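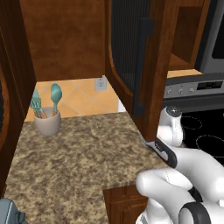
Figure 3. Gripper at the lower edge of an open upper cabinet door.

4.2 How opponents are chosen on the small-hall circuit

We had expected, going into the interviews, that matchmaking would be described to us mostly in terms of money, and it is fair to say that money did come up in nearly every conversation. What took us longer to appreciate was how much of the talk concerned timing. A fighter with a modest winning record may be offered a bout on a Friday evening and be asked to answer before the weekend is out, and in those two days a trainer has to think about weight, sparring partners, the drive to the venue and the state of a hand that was sore in the last camp. The purse is usually the easiest part of the offer to understand. Everything else has to be guessed at, often over the phone and often while somebody is hitting a heavy bag in the background.

Our field notes from the Ejigu gym are full of such calls. The head trainer there keeps a paper notebook of offers going back several seasons, and he was kind enough to let us read through it on a slow afternoon in August. It holds 200 entries. Many were refused for reasons written in a single word: "late," "heavy," "southpaw," and in one case simply "no," underlined twice. We came back to this notebook again and again while writing up the study, partly for the information in it and partly, we admit, for the pleasure of reading it.

The two promoters in our sample handle these offers quite differently. Plukus builds a card from the top down, signing the main event first and then filling the undercard with local fighters who can each be relied on to sell tickets. Tedine works almost the other way around. It begins with a group of house fighters it wants to keep busy and looks for a headliner only once the rest of the evening has taken shape. Both approaches can fill an 800-seat hall, and both can leave a young fighter waiting by the phone for months, though the waiting seems to fall on different people. Under the Plukus arrangement it is the fighter without a following who waits. With Tedine it is more often the fighter without a contract.

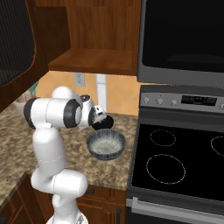 Why would a boxer turn down the bout that pays the most?
Most often the trainer believes the fight will be worth more later, after another win or two, and the boxer trusts the trainer enough to wait.

Trust of this kind deserves a little more room than the earlier literature has tended to give it. In our interviews boxers rarely spoke of having made a decision alone, even when they were proud of it and wanted the credit. They spoke of "we," and the "we" shifted about from one sentence to the next – sometimes it meant the boxer and the trainer, sometimes the whole gym, and now and then it took in a parent or a cousin with a van. The promoter was seldom part of it. When a fighter chose an opponent his promoter didn't want, the matter was described to us as a family having made up its mind, with the promoter as a well-meaning neighbor who would come around in time.

The regional belt known locally as the Varnance complicates this picture. Holding it brings very little money, and yet several fighters told us they would take a smaller purse for a chance at it, because it settles an argument about who is the best in the area. Lertchai Kaewmanee put the matter to us more bluntly and said that people at the barber shop don't ask what you were paid. We found this hard to square with a purely financial account of matchmaking, and we return to it in Section 5. 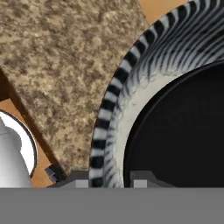

According to Tsion Tufa, we are still too easy on the promoters: a fighter who sells only 40 tickets can talk about belts all he likes, but he'll be boxing whoever he is given, and he knows it before he picks up the phone.

We take the point, and it fits with the shorter entries in the notebook. Being free to choose an opponent appears to come quite late in a career on this circuit, and some fighters retire without ever having had it. For the analysis that follows we have therefore kept apart the offers a boxer could refuse without much harm and those that would have cost him his place on the next card. The line between them was drawn with the trainers' help, and where a trainer and a boxer remembered the same offer differently we have kept both versions.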